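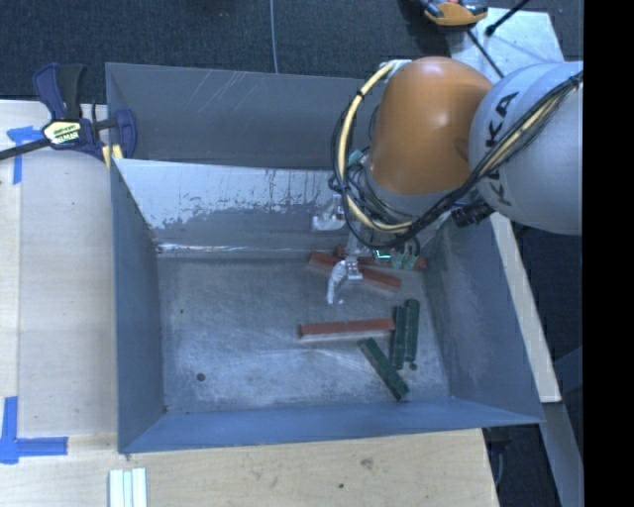
Review: Zamani Ledger, treasury and cash-reporting software for smaller institutions

Last updated: March 24, 2020

Zamani Ledger is a treasury package intended for credit unions, building societies and municipal finance departments that hold deposits in more than one currency. It records balances, produces daily liquidity statements and warns staff when a holding approaches a limit set by the institution's own policy. The Sorcombe Finance Review tested the current edition over 19 working days, using a set of accounts supplied by the Trenon Mutual Savings Society with customer details removed.

Installation and first use

The software is supplied as a desktop installation with a shared database. Our test installation was completed in a single morning, although the import of existing accounts took considerably longer. The import tool accepts spreadsheets in a fixed layout, and any column out of order causes the whole file to be refused. The error message gives the row at which the import stopped but does not say what was wrong with it. Of the 2,970 account records in the Trenon set, 64 were refused at the first attempt, in almost every case on account of a date written in the wrong order. They were corrected by hand and accepted on the second attempt.

The opening screen shows the day's cash position by currency, with commitments falling due in the following week beneath it. Staff who have used an older treasury package will find the arrangement familiar. The text is small, and there is no means of enlarging it without altering the settings of the computer itself.

Daily reporting

The liquidity statement is the strongest part of the product. Each figure can be opened to show the transactions behind it, and a note may be attached to any line and will appear in the printed version. A supervisor can lock a statement once it has been approved — later corrections are then entered separately, with the time and the user's name. Auditors will welcome this.

Limits are entered as a sum or as a share of total deposits. We set a limit of 53 per cent on holdings in any one currency and entered transactions that would breach it. The warning was shown at once to the user entering the transaction, but the message to the supervisor was sent only when the day was closed. Institutions working in unsettled markets will consider that too slow. Staturach, the publisher, states that immediate messages are planned for the July release. We have not tested them and they form no part of our rating.

Exchange rates

Rates may be entered by hand or loaded from a file. Where a country has an official rate and a different market rate, the software can hold both and report the position under each. This is a valuable feature. A deposit book that appears sound at the official rate can look very different at the rate customers are offered in the street, and boards should see both figures on the same page. Unfortunately the comparison can be printed only for a single day. To show a trend over several months, staff must copy the figures into a spreadsheet.

Support and documentation

The printed manual is clear, with a good index. The chapter on year-end procedures refers to two menus that have been renamed in the present edition. Telephone support was polite and, on the four occasions we used it, our call was answered promptly. One question, concerning the rounding of interest on closed accounts, had not been resolved when testing ended.

Cost

The licence is charged yearly by number of users, with a separate fee for the import service. Purchasers should ask for both sums in writing, as the fee for imports was missing from the first quotation we received. Training is optional and is offered at Sorcombe or on the customer's premises.

Assessment

Recommended, with reservations, for institutions with a settled set of accounts and a small treasury staff. Those requiring immediate warnings to supervisors should wait for the next release and ask for a trial before signing.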